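4.2 Shared tables and the things left on them

Of the 40 tables in our survey, the ones we came to love were the shared ones. A desk with a name on it fills up with chargers and mugs and stays that way for months. A shared table is cleared, filled and cleared again, and what sits on it at any moment is a lively little record of how a room gets used! We visited each table at 30 set times in April and wrote down every object on top, along with the seating near it.

Mabula's earlier notes on the Ellwood building sorted such objects into "tools" and "leftovers." We found that split hard to keep. A water bottle can be either one, and so can a book. We sorted by reach instead, asking how far a seated person would have to stretch to pick the thing up. Figure 3 shows a good case, with a book near the middle, scissors kept in a tray beside it, and a bottle out by a far corner.

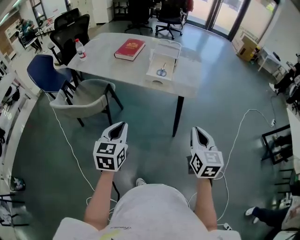 Figure 3. Shared table with a red hardcover book, a white handled tray holding blue-handled scissors, and a water bottle. Chairs of several types stand nearby.

The tray deserves a closer look. Trays and other open holders turned up on 18 of our tables, and we were delighted by how much they changed the layout. Small items with a holder tended to stay in it between visits, while loose ones drifted toward the edges. A handle helps too, as the whole set can be lifted away in one go when someone needs the space.

Seating was just as mixed. Upholstered chairs and mesh office chairs often shared one table (Figure 3), and we return to this in Section 4.3.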